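3.2 Equipment budget

We planned for two hand-held grippers per table, plus one spare set of fingers. Each Marnetti unit cost 825 dollars, and mounts and cables added 116. Replacement fingers were left out of the first order – a mistake we corrected in October. Everyday items such as bags and trays came out of a separate supplies line of 1000 dollars, managed by Edgardo Bautista. Figure 4 shows a table in use.

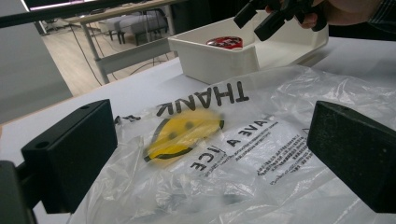
Figure 4. Hand-held grippers at a work table with a plastic bag and an open white tray.

Robot arms were priced separately and are covered in Section 3.3.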